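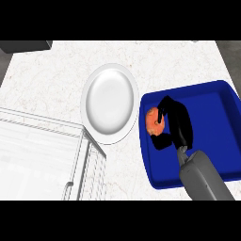

The Pivwood supper club is back, and I got my seat

I'd pretty much given up on the Pivwood supper club after it went quiet in the spring, so you can imagine how fast I opened the email this morning. It's back! Dinners start again in August, in the old Fleury bakery on the corner, and there are 70 seats a night where the church hall had room for half that.

Khurram Minhas is still running the kitchen (thank goodness, I've missed his lentils), and he's sharing it this time with Eun-seong Ham, who used to do the lunch menu at Clirkanari. I called her up to ask what we'll be eating and she wouldn't give me much. "Lots of greens, one big fish, and a pear dessert I keep changing my mind about," she said. Fine by me.

A ticket is $11 for kids and $38 for everyone else, and you still bring your own wine. The waiting list had 406 names on it when I checked at lunchtime — I went back and looked again because I thought I'd read it wrong. If you were on the old list you get first pick, but you do have to reply to the email to keep your place.

Parking is going to be a pain. The lot behind the bakery is tiny, so I'd take the bus or walk over from the library. Doors open at 6 p.m. and food comes out at 7, all at once, so don't be late like I was last year. I missed the soup and heard about it all night.

Khurram says they also need 2 more people to wash dishes, and they get dinner free.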